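# 커피 자리 정리, 원두부터 받침까지

커피를 집에서 내려 마신 지 꽤 됐는데, 제일 크게 달라진 건 장비가 아니고 자리였어요. 예전에는 그라인더 옆에 원두 봉지, 그 옆에 숟가락, 그 밑에 가루… 아침마다 한숨부터 나왔거든요. 지금은 커피 내리는 시간이 하루 중에 제일 좋습니다! 그동안 해 보고 남긴 방법들을 적어 둘게요.

## 원두는 컵에 덜어 놓고 시작하기

봉지에서 그라인더로 바로 붓지 마세요. 꼭 흘립니다. 입구가 넓은 투명 컵에 한 번 덜어 두면 양이 눈에 보이고, 깨진 콩이나 색이 이상한 콩도 골라내기 쉬워요. 저는 전날 저녁에 30그램을 미리 재 두고(둘이 마실 양이에요) 작은 접시로 덮어 놓습니다. 아침에는 붓기만 하면 끝!

컵은 두꺼운 유리보다 가벼운 플라스틱이 편했어요. 벽에 세로 골이 있으면 손에서 덜 미끄러지는데, 대신 골 사이에 커피 기름이 낍니다. 일주일에 한 번은 미지근한 물에 주방세제를 풀어 담가 두었다가 부드러운 병솔로 위에서 아래로 쓸어내리세요. 수세미로 박박 문지르면 금방 뿌옇게 됩니다.

## 흰 상판 쓰는 분들께

흰 상판은 커피 가루가 바로 보여서 저는 오히려 좋아해요. 보이니까 닦게 되더라고요. 다만 젖은 행주를 먼저 대면 가루가 번져서 갈색 줄이 생깁니다. 마른 솔로 모아서 버리고, 그다음에 꼭 짠 행주로 한 번 닦는 순서를 지켜 주세요. 구석은 안 쓰는 칫솔이 최고예요.

그리고 상판에는 되도록 적게 올려 두세요. 청록색 통 하나는 구석에, 검은 원판 하나는 손 닿는 데에, 콩은 컵에. 이 정도면 넉넉합니다.
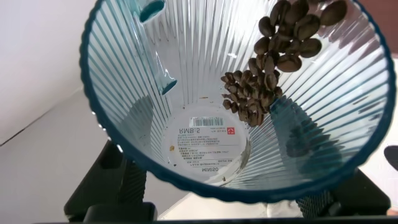
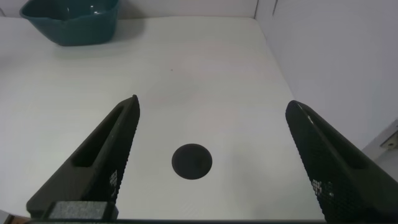
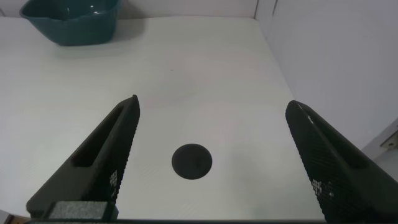
통을 구석에 두는 버릇은 루치우스 탄너 씨 댁에서 배웠어요. 싱크대까지 왔다 갔다 하지 않고 쓴 숟가락이며 계량컵을 그때그때 넣어 두었다가, 다 마시고 나서 통째로 들고 가 씻는 거예요. 너무 간단해서 웃음이 났는데 해 보니 진짜 편합니다. 통은 모서리가 둥근 걸로 고르세요. 각진 통은 모서리에 찌꺼기가 끼어서 닦을 때마다 짜증이 나요.

## 받침으로 쓸 것 고르기

뜨거운 주전자나 서버를 상판에 바로 놓으면 자국이 남을 수 있으니 받침은 꼭 쓰세요. 고를 때 제가 보는 것만 적을게요.

- 바닥이 평평한지. 유리판 위에 올려 손가락으로 가장자리를 눌러 보면 들썩이는 게 바로 표가 나요.
- 내열 표시가 있는지. 표시가 없으면 찬 컵에만 씁니다.
- 색. 흰 상판에는 어두운 색이 눈에 잘 띄어서 급할 때도 안 헤매요.

어두운 받침은 손자국이랑 물때가 희끗하게 잘 보이는 편이에요. 따뜻한 물에 식초를 조금 타서 천에 묻혀 닦고, 맑은 물로 한 번 더 닦은 다음 세워서 말리세요. 코르크나 나무 제품은 담그지 말고 닦기만! 저는 한 번 담갔다가 휘어서 버렸습니다.

## 남은 원두 보관

덜어 놓고 안 쓴 원두는 봉지에 도로 붓지 말고 작은 밀폐 용기에 따로 담으세요. 다음 날 그것부터 씁니다. 봉지는 공기를 빼고 집게로 집어서 햇빛 안 드는 찬장에 넣고요. 400그램짜리를 사면 저희 집은 두 주쯤 가는데, 여름에는 더 작은 봉지로 사는 게 낫더라고요.

냉동실에 넣을 거면 처음부터 한 번 쓸 양씩 나눠 담아야 합니다. 큰 봉지를 넣었다 뺐다 하면 콩 겉에 물기가 맺혀요. 한네 리싸넨 씨는 작은 병에 나눠 얼린다는데, 뚜껑에 마스킹 테이프로 볶은 날을 적어 둔대요. 저도 10월부터 따라 하고 있고 아주 만족스럽습니다!

## 그라인더 주변

그라인더 밑에는 얇은 쟁반을 하나 깔아 두세요. 가루가 튀어도 쟁반만 털면 됩니다. 건조한 날에는 갈기 전에 콩에 물을 딱 한 방울 떨어뜨려 숟가락 손잡이로 저어 주면 정전기가 확 줄어요(많이 넣으면 안 돼요, 정말 한 방울). 설명서에서 물기를 피하라고 하는 제품이면 이건 건너뛰시고요.

가루받이는 쓰고 나서 바로 톡톡 털고, 날 쪽은 전원을 뽑은 다음 마른 솔로만 청소합니다. 솔은 쟁반 옆에 걸어 두면 자주 쓰게 돼요. 서랍에 넣어 두었을 때는 한 달에 한 번 꺼낼까 말까 했거든요.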